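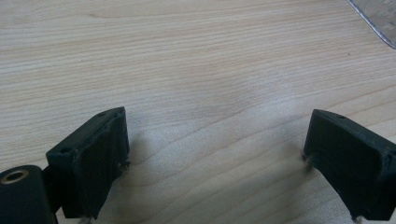 Work Table and Bench Checklist, with Comments

Lollance Shared Workshop, Benavides building, second floor
Walk-through of Wednesday, January 10, 2018
Replaces the November sheet

Marks used: OK, FIX, WATCH, and NOT SHOWN. The last one is new. It means somebody told me a thing was fine and I had no way to check it. The November sheet had a column of OKs in the same pen, at the same slant, top to bottom, and I don't believe a person looked at a table between one and the next.

SECTION 1. TOP SURFACE

1.1 Top free of splinters and raised grain
OK. I ran a cotton rag along the grain and then across it. No snags on the light wood table. The rag is a better test than a palm, whatever the old sheet says.

1.2 Finish intact, no bare patches
WATCH. There is a soft sheen and it looks even, but a pale top under overhead light hides a lot. Look at it from a low angle before you write OK. I found one dull spot near the wall end, the size of a coaster. It may only need cleaning.

1.3 Top wiped and free of grit
FIX. People say they wipe down after every session. There are specks. A speck is a small thing until someone drags a part over it and leaves a scratch as long as your hand. Wipe before work as well as after.

1.4 Loose fibers and lint removed
FIX. Pale fibers don't show up on pale wood. They show up fine on anything black, so look at the tools and not only the table. Pick them off by hand. Don't blow them off, they land on the next table.

1.5 Veneer edges tight
OK on three sides. WATCH on the fourth. I can get a fingernail under the front edge near the left leg. I was told this was "always like that." Always since when?

SECTION 2. STABILITY

2.1 Table does not rock
FIX. It rocks if you lean on the window corner. The November sheet says OK and adds "solid." A folded card had been pushed under one foot. I took it out. The feet are adjustable, so adjust them.

2.2 Bolts tight
OK after tightening. 4 bolts under the top, one loose by a half turn. No idea how long.

2.3 Rated load posted
NOT SHOWN. The label says 200 pounds. It is a printed paper label with no maker's name and nobody can tell me where the figure came from. The Fesine catalog page in the binder is for a different table. Until someone produces the right page, do not treat this number as a promise. Nobody stands on it to reach the lights, either.

2.4 Height suitable for seated work
OK for me. I am not everyone. Ask the people who sit there.

SECTION 3. TOOLS AND FIXTURES IN USE ON THE TABLE

3.1 Contact edges free of burrs
WATCH. Scuffing and light gray scratches on black plastic parts are ordinary wear and I don't write them up. What I want to know is whether an edge has gone sharp or started to shed. Feel along it with the rag, same as 1.1. If the rag catches, it comes off the table.

3.2 Holes and recesses clear
OK where I looked. Small holes fill with dust and then a screw goes in crooked. Use the wooden pick in the drawer. The steel one has been marking things up and I have moved it to the metal bench.

3.3 Nothing hanging over the front
OK today. I have my doubts about tomorrow.

3.4 Pinch points kept clear of fingers, sleeves and cords
WATCH. The rule sheet on the wall says "exercise caution," which tells a new person nothing. Say it in plain words: hands out of the gap before anything closes. Sleeves up. Badge cords off.

3.5 Cleaning product suitable for the finish
NOT SHOWN. The Flakisum spray was bought for these tops, I am told. The bottle in the cupboard has been refilled and the writing on it is rubbed off. I would not put that on wood or on my hands. Use a damp cloth until there is a labeled bottle.

SECTION 4. SPACE AROUND THE TABLE

4.1 Walkway at least 30 inches
FIX. It was 30 with the stools pushed in. The stools are never pushed in. Measure it the way the room is used.

4.2 Floor dry and free of cords
OK. One cord was taped down and the tape was holding. Tape is not a cord cover and I'd like to see one before the next walk-through.

4.3 Lighting adequate
OK for brightness. The glare is another matter. On a blond top you get a washed-out patch where small parts disappear. A dark mat would settle it. The mat has been "on order" on the last two sheets.

4.4 Fire extinguisher reachable
OK. Tag in date, pin in place, nothing stacked in front of it. I checked twice because I didn't expect it.

SECTION 5. PAPERWORK

5.1 Previous items closed
FIX. The November sheet lists 49 items as closed across the whole floor. I pulled the ones for this table. The rocking was closed. See 2.1.

5.2 Checklist filled in at the table
Please. You can tell when it wasn't. If you are writing this up from your desk, leave the line blank and go back upstairs.

Still open after this visit: 1.3, 1.4, 2.1, 4.1 and 5.1 to fix. 2.3 and 3.5 need paper, and a phone call saying the paper exists will not do. Table stays in use for light work in the meantime. Heavy items go on the metal bench.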